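Councillor Elibariki Kimaro has declined to say why he did not register two dinners paid for by Sovora, the company that later won the contract to clean the council buildings in Vuria.

The dinners took place in May, when the council was still receiving bids. Kimaro confirmed he was present at both but told reporters he would "answer to the ethics officer and to no one else." 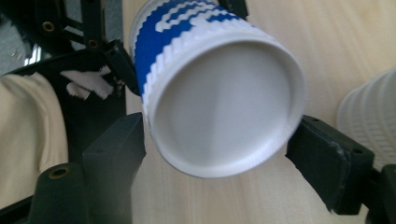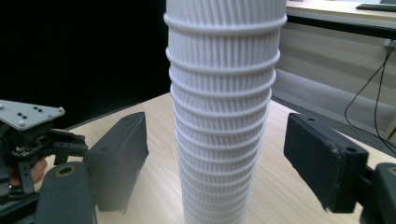

Paper cups, one with a blue and white pattern and others in a white stack.

Under the council's rules, members must register any gift or meal with a value over 203 dollars. According to receipts seen by this newspaper, the second dinner alone cost 611 dollars for a table of two.

Sovora said in a written statement that the meals were "ordinary business courtesy" and that the contract was not discussed. The company also gave 2,000 dollars to Kimaro's last election campaign – a donation that he did register on time.

Opposition member Hauksdóttir asked for the contract papers to be published before the next full meeting. She said residents should be able to read how the bids were scored, including the lower offer from Nimow, the other bidder.

The ethics officer has received a complaint and will decide by the end of the month if a formal inquiry is needed.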